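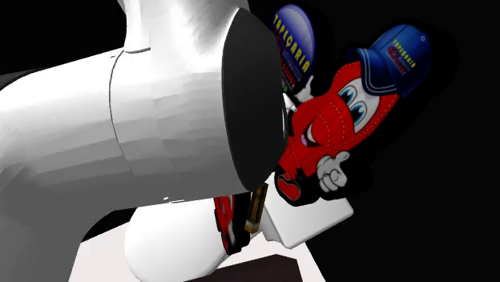 Call the Armory Whatever You Like, but Fix the Roof

By Tayla Kerslake
2023-10-24

The state wants to sell the National Guard armory on Clidow Street, and for the first time in my life people in this town have feelings about it. Mostly they're angry. I'd like to join them, but I have been inside.

The Guard says the building costs too much to heat for the 7 weekends a year it gets used. The mayor, Shayne Treloar, says losing it would be an insult to everyone who ever served. He said so at length, in the parking lot, and then declined to put a dollar toward the boiler.

A petition is going around with 2170 names on it, mine included. I signed outside the grocery store with a melting bag of peas in my hand. It demands that the armory be "preserved in honor." It does not say who pays for honor, or whether honor covers gutters.

My neighbor Corey Hapeta drilled there for nine years. What he remembers is buckets. He would like the soldiers to have a dry floor and a bathroom with a working lock, and he doesn't much care which town it's in.

The legislature votes in December. If our representatives want to keep the place, they can write a check and I'll clap. If they don't, let the Guard take the money and build something decent out by the highway. What I can't stand is the third plan, the one we've followed since I was in school, where everybody salutes the building and it keeps raining indoors.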